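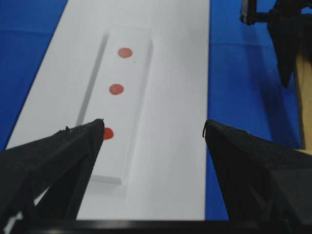
Silvan Kaufmann wrote to us last November that the dots were the first thing on a training board his new staff had understood without being told, and he asked why we had not put them on every block from the start. The early blocks were plain white. Trainees set them down on the board by eye, and the results varied from one bench to the next.

About Flullum

Flullum makes practice boards and blocks for teaching bench assembly. Our customers are vocational schools, packing firms and small workshops that train people in placing, aligning and checking parts by hand. We work from one building in Tikthorpe.

What we make

The basic set is a flat white board and a long, narrow white block with three red dots in a line along its top. The board and block have a matte surface to limit glare under bench lamps. We recommend a blue tabletop, as white edges are easier to judge against it.

The dots serve as reference points. A trainee lays the block lengthwise on the board, then checks the line of dots against the long edge. The exercise is repeated from both sides of the bench. Later exercises add a second block or a time limit.

Each set ships with 13 exercise cards. The full course takes six sessions. Cards may be copied for use inside one school or firm.

How we work

Blocks are cut, sanded and coated in batches of 200. Straightness is measured on the two long edges and the result is written on the batch sheet. Blocks outside tolerance are recut for the short series. Boards are stored flat.

Hường Hầu runs product testing and answers technical questions. She also keeps the replacement list. Dots wear with handling and can be renewed with the Jullia kit, which holds enough for one classroom.

Visits

Schools may visit by arrangement. The test room is number 414, on the upper floor. Parking is behind the building.

Page revised January 13, 2025

Comments

Thái: Do the older plain blocks fit the current boards?

Flullum: Yes. The block width has not changed. Dots can be added with the Jullia kit and the paper template.

bench_tutor: Card 6 prints too small on letter paper. Set scaling to none.

R. in packing: We run ours on a gray table and the shadows are harder to read. Ordering a blue top.

Recent items

Cleaning matte boards
Jullia kit: fitting the paper template
Exercise cards, corrected pages
Notes on bench lighting
Storing blocks between terms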